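I came to the Stubbs open day for one thing, the Plimum practice package, and I got a seat at a demo station for most of the morning. So glad I did!

Plimum is a simulator with household tasks already built in — you get a simulated arm, a gripper and a stack of small jobs to try before you risk any real hardware. There are 70 tasks in the basic version and 200 in the full one. Nahom Tamiru was running the station and let us pick, so of course somebody shouted "bathroom!" and up it came: a toilet, a tank with all sorts of things standing on it, and a fat pale roll for the gripper to deal with.

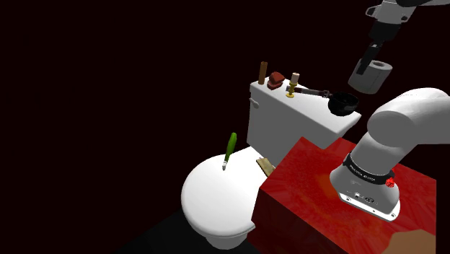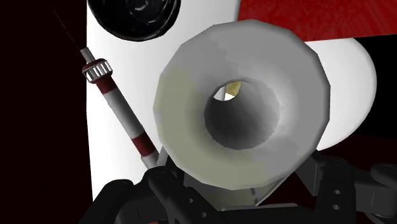
I loved how easy it was to switch views. At home I work with one fixed camera and spend half my life guessing where the fingers are, so a close view of the grip is a real treat. Nahom also showed us how to save a setup and come back to it later, and how to change the lighting, which I will be using a lot.

A few gripes. The menus are small and the help pages still have gaps (the part on importing your own objects is two paragraphs long). My laptop is 7 years old and I doubt it would cope, though Nahom thinks the basic version might run if I keep the shadows off.

After lunch I had a quick look at the Ferkus stand, mostly cables and mounts, and then went straight back for another go. The trial runs until July and I have already signed up.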